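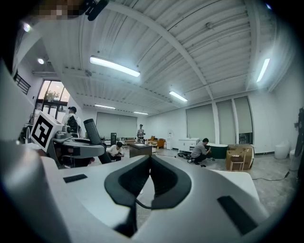 Gripper-eye view of the hall, bathroom fixtures on the right. White body, black V pad at the bottom.

Flistow hand-held gripper, review after two rounds of use

Short version: good tool, good method, annoying cable. Longer version below, typed fast between other jobs.

We're a small lab and we don't have the arm time to teleoperate everything. So the Flistow pitch suited us. Walk around, do the task by hand with the gripper, train on the recordings, run the policy on the arm. First round in February at Rinero, second one at the Fornley hall, with the bathroom fixtures in. Bathtub, vanity, toilets, hard concrete floor.

Result first. 3514 demos recorded, 1077 thrown out. That's a lot. Most of the rejects were lost tracking, usually fast turns near a blank white wall. Slow down and it mostly goes away. The big fiducial cube helps too, in view it pulls the pose back nicely, out of view you are on your own.

Trained one policy on the Rinero set alone and one on both. Same arm, 100 trials each on drawer opening. The mixed one was clearly better on a vanity it hadn't seen before. The Rinero-only one kept closing early, a bit short of the handle. More rooms beat more demos for us, even with the messy ones in. One task, one arm, so dont build a thesis on it.

Handling. Light enough for a morning, not for a whole day. My wrist was done after some 8 sessions. The pad is good. Rubbery, grips drawer edges well, leaves no marks on white paint so far. The thin cable at the bottom tip of the pad is the weak spot, I'd tape it down before the first session. Body is matte white and shows every fingerprint.

Software is the part I'd complain about. Export works, the Lu format converter is slow and gives up without a message if one clip in the batch is bad. You find out the next morning. Calibration takes a few minutes and teh instructions skip a step (restart the recorder after, or the old values stay in).

Also wish there was a reject button on the handle. We were shouting "bad" across the room and fixing it later.

Would I get a second one? Yes, with a spare cable. Drawer numbers for Fornley only still to come, training is running now.

Posted 10th April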